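Setting up the vocal channel on your Lundness

Okay, you've got the mixer out of its box and the speakers are where you want them. This section gets one singer sounding good through the Lundness before you add anybody else. I sing with a four-piece blues band and I set mine up this way at every show, so I'll give you my settings along with the official ones.

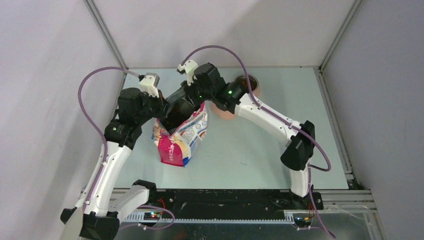

Words: Unnur Dalsgaard
Section 6, Your First Vocal Channel

Before you start

You need a microphone, a mic cable, and a singer who'll stick around for a while (if that's you, great, grab a stool). Keep the speakers in front of the mic and facing away from it.

CAUTION: Turn the main fader all the way down before you plug anything in. I skipped this once in a very small bar in Dratitz and I still hear about it.

1. Plug the mic into channel 1. Push until it clicks.

2. Turn the gain knob fully left, then switch the mixer on. Power up the speakers last.

3. Set the channel fader to the thick line marked 0.

4. Ask the singer for the loudest chorus in the set. Not "check, check," please! People mumble into a sound check and then roar on the night. Bring the gain up slowly until the yellow light flickers on the big notes. If you see red, back off a little.

5. Press the low cut button and set it to 80. It clears out stage rumble and the thump of a foot on the mic stand. For a really deep voice I go down to 50 and listen for mud.

6. Now raise the main fader, nice and easy, until the voice fills the room.

Note: Condenser mics need phantom power. Press the +48V button with the main fader down, wait for the light to stop blinking, then bring the sound back up.
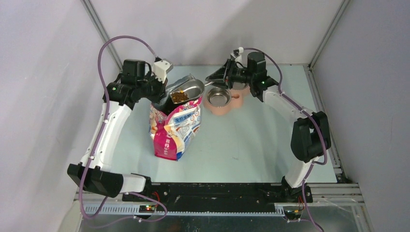

Bowl and bag, with the double bowl alongside

Adding some warmth

7. Turn the mid frequency knob to 600 and cut just a touch. Husky voices can get boxy in there, and a small cut lets the gravel through without the honk. If the voice goes thin, put it back. Your ears win every time.

8. Press FX and pick Plate 2. I love this one for slow numbers, but it's a lot on a shuffle, so I keep my thumb near the mute button and kill it between songs (nobody wants to hear your banter in a cathedral).

9. Hold SAVE until the screen asks for a name. I call mine after the room, so I've got one called Drakmont and one called McAlister that I load whenever we go back.

CAUTION: Loading a saved setup changes every channel at once. Pull the main fader down first, and check the gain again if you've swapped mics.

If it squeals, lower the main fader, move the mic back behind the speakers, and repeat step 6. Monitors are covered in the next section.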